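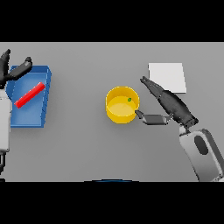

4.2 Simulated tabletop tasks

Figure 2. One step of the sorting task in the Gema simulator, overhead view. Both grippers are open. The red bar lies in the blue tray, and the small green object is in the yellow pot.

The Gema kit is sold by Flostura as a two-arm workstation together with its simulator. In this section we review only the simulator, and the hardware is treated in Section 5. We used the table layout shown in Figure 2, with the tray on the left, the pot in the center and a white pad toward the back on the right. The layout file comes with the kit and we did not change the colors.

We ran 475 episodes with the Kamel controller, which is the default one. Each episode starts with both grippers empty. The operator gives a target object and a target place, and the controller must decide which arm will do the work. For the pot and the pad this is usually the right arm, because the left one has a long way to reach.

Two difficulties were met during the setup. The first is the approach to the pot: when a finger comes very near to the outer wall, the contact model sometimes reports a touch too early and the arm stops. Flostura recommends to reduce the contact margin, and this was sufficient in our case. The second is the size of the green object, which the Cevdale vision module often lost when the camera resolution was set to low. We therefore kept the high setting for all episodes reported in Table 4.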